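3.2 Vormachen per Hand und per Fernsteuerung

Bevor der Roboter in unserem Gristham-Aufbau irgendetwas lernt, muss es ihm jemand zeigen, und das war bei uns über weite Strecken ich. Wir haben beides probiert: den Arm direkt anfassen und durch die Aufgabe führen, oder ihn mit Volik, unserer Fernsteuerung, aus der Distanz bewegen. Die Aufgabe klingt harmlos (Schaumstoffblock greifen, in eine andere Zelle des Klebebandrasters setzen), aber die ersten 20 Demonstrationen habe ich komplett weggeworfen! Man greift anfangs viel zu hastig zu, und genau diese Hast lernt die Policy dann brav mit.

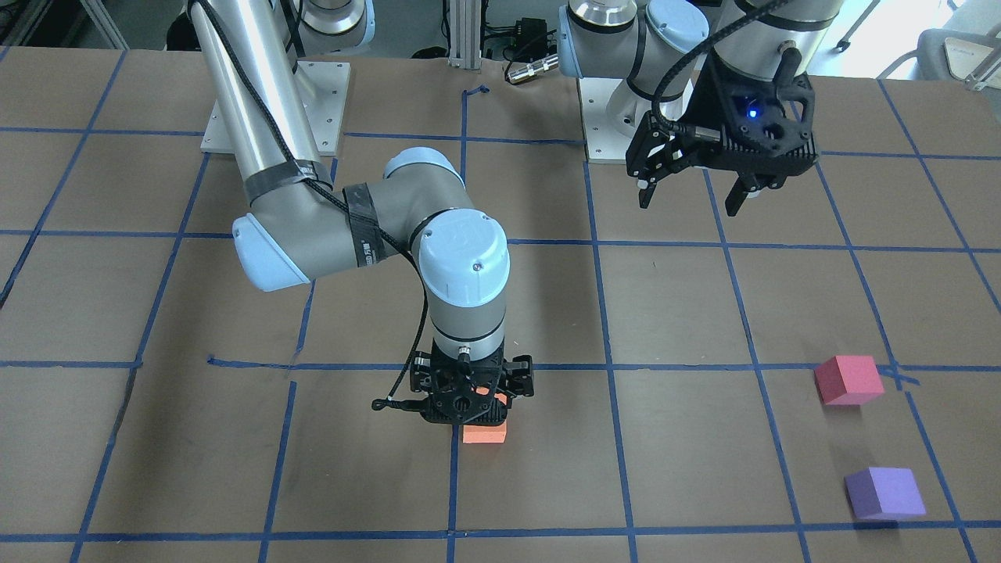 Tóth wandte beim Lesen einer frühen Fassung ein, das Führen per Hand liefere doch die glatteren Bahnen, und wer nur fernsteuere, verschenke das Gefühl für den Kontakt. Da ist was dran, und ich habe lange mit mir gerungen. Am Ende blieb die Fernsteuerung, vor allem weil meine eigenen Hände sonst ständig in den Kamerabildern auftauchen – und die sollen später bei der Ausführung ja auch nicht da sein.

Insgesamt gingen 88 Demonstrationen ins Training, aufgenommen in 4 Sitzungen, meist nachmittags. Das Raster dient mir beim Steuern als Orientierung; die Policy bekommt keine Zellkoordinaten, nur Bilder und Gelenkwinkel. Kleine Unregelmäßigkeiten im Band haben wir gelassen, wie sie sind.

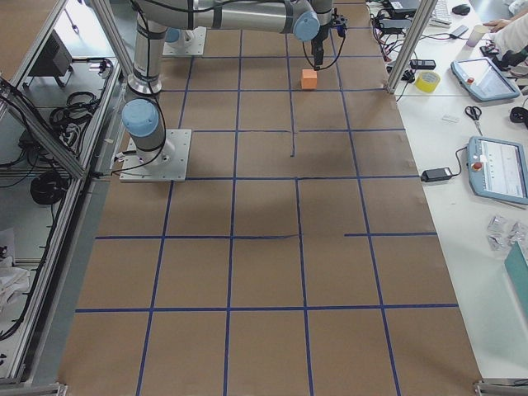
Muss eine Demonstration fehlerfrei sein, damit sie etwas taugt? Kleine Korrekturen dürfen drinbleiben, solange der Griff am Ende sitzt; nur Abbrüche habe ich aussortiert.

Diese Korrekturen sind mir inzwischen sogar lieb, denn beim Vergleich mit dem älteren Brudgate-Datensatz (dort wurde jede Unsauberkeit herausgeschnitten) erholte sich unsere Policy deutlich öfter von einem schiefen Anfahren. Für die letzten Zentimeter vor dem Griff verlasse ich mich beim Steuern fast ganz auf die Sicht vom Handgelenk, also auf das, was zwischen den Fingern liegt. 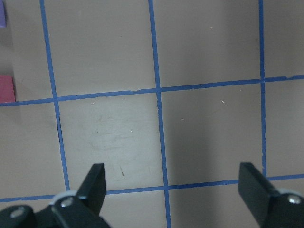
Abb. 2: Sicht der Handgelenkkamera bei geöffnetem Greifer.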